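House rules for recording with the hand grippers, June version. Thread.
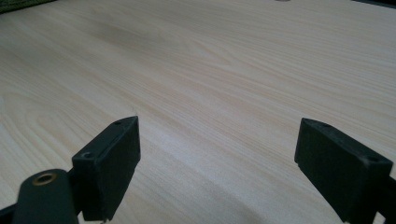 Posted for the Handheld Data Group, Kilum

1/ We rewrote our recording rules this month. A few people at other labs asked to see them, so I'm posting the main ones. They cover one kind of work: a person holding a gripper with a camera on it, doing table tasks that later go into training. Our robot arms have their own rules and I'm leaving those out.

2/ Every recording starts with the fingers fully open over the bare part of the table. Hold that for a two-count, then put the task object down with your free hand and start. We used to let people start with the object already in place. The opening widths were all over the map and we couldn't line the recordings up afterward.

3/ Both fingertips have to be in view at the start. If one has dropped out of view, stop and reseat the camera mount. Don't tilt your wrist to make up for it. We lost 80 recordings to tilted wrists before anyone caught it.

4/ The working area is the middle of the table. Things can sit along the far edge, like a cloth or a spare part. They can't come forward of the tape line on tables that have one. On tables without tape, keep a forearm's length clear.

5/ Someone asked if the far edge should be cleared too. No. We tried that for one batch and dropped it. Kitchens and workbenches have stuff on them. What we do ask is that you leave those things alone between the first and last recording of a set.

6/ Lighting: overhead lights on, blinds down, no desk lamps. A soft shadow from the gripper on the table is fine. A hard one with a sharp edge means a lamp is on somewhere, so go find it.

7/ Table surfaces. Any surface is allowed as long as it's on the list, and the list says which table is which. Wood grain is allowed. Glass is not. Anouk Bosman keeps the list and adds to it on request, usually the same day.

8/ Fingertips get wiped before each set with a dry cloth. Light scuffs are OK. A chip or a gouge on the inner face is not, and that fingertip gets swapped. Write the swap in the log with the time of day. We go through more left ones than right ones and I don't have an explanation.

9/ Screws: check by hand, never with a power driver. The threaded inserts will pull out if you overdo it. Ask me how I know. If an insert spins, the gripper goes on the red shelf with a note on it, and it stays there until Pui-shan Huang signs it off.

10/ Set length. Thirty minutes on, ten off. This was the most argued rule. Some operators feel fine at 45, but their closing speed drifts and you can see it in the data. The rule applies to everyone, me included.

11/ Failed attempts stay in. If you drop the object, finish the motion, open the fingers, and mark it as a drop. Don't delete it and don't redo it on the same number. Out of 3,000 recordings in the spring set, 943 had a mark of some kind, and those marks got used.

12/ No faces, no badges, no screens, no paperwork on the table. If one gets in, flag the recording and Anouk pulls it. She doesn't blur them. She pulls them.

13/ Naming: table, operator number, task, take. No personal names in file names. Two people still do this. You know who you are.

14/ Review. A second person watches one recording in every ten from each set, start to end, at normal speed. If two fail, the whole set gets watched. The reviewer can't be the operator. On small shifts that means waiting until the next shift comes in, and yes, it slows things down.

15/ Questions I got while posting this. Left-handed operators: same rules, marked in the log. Gloves: thin ones only, and the same pair for the whole set. Music: sure.

16/ One rule we haven't settled is how often to recalibrate the camera. Right now it's once per shift plus after any drop onto the floor. Pui-shan wants it before every set. We're running both ways through the end of the month on the Grorkico tasks and I'll post what we see.

17/ If your group has written rules for this kind of work, I'd like to read them, especially anything on fingertip wear. Replies are open.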